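Innes Travel Easel by Lemuteck

I've been painting for a living long enough to have worn out four easels, and the Innes is the first one I've missed when I left it at home. It's a folding aluminium easel made for people who paint outdoors, or in whatever spare corner they've got (my first solo show was painted almost entirely in a rented room in Sodutdale, so I know about corners!).

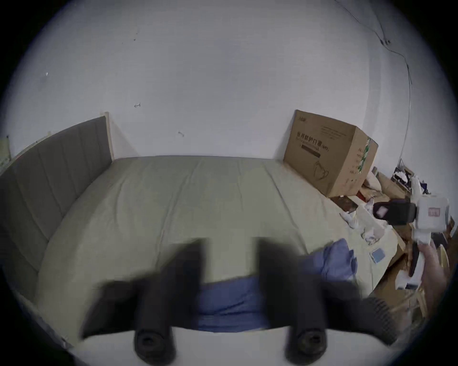
Euan Tosh
Landscape painter and Lemuteck product tester

I took mine up the coast in April and set it up in some pretty rude wind. The legs lock with a half turn and there's a hook underneath for your bag, so hang something heavy on it and keep going. It holds canvases up to 705 mm tall. I mostly work smaller than that, but I did get one big grey harbour picture out of the trip, and it's now hanging in the Hisach Gallery. 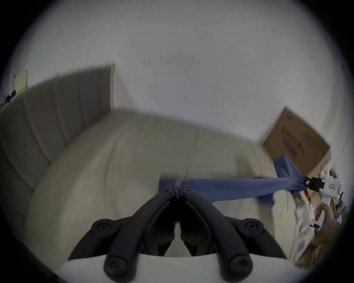 The tray is my favourite bit. It slides on from either side, which matters if you're left-handed like me, and it takes a full palette plus 2 jars. My only grumble is the colour. I'd have liked something other than black, but you'll have paint all over it in a month anyway.

Price: $225
Spare tray: $45
Folded, it fits in the carry bag supplied. Replacement leg tips are available on request.
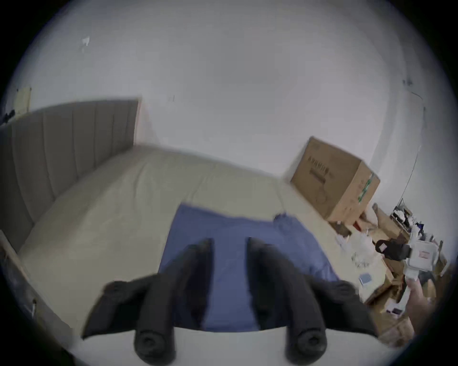
Blue cloth on the bed

Orders placed before noon go out the same afternoon. If you're stuck between this and the studio model, drop me a line through the shop and I'll tell you what I'd buy.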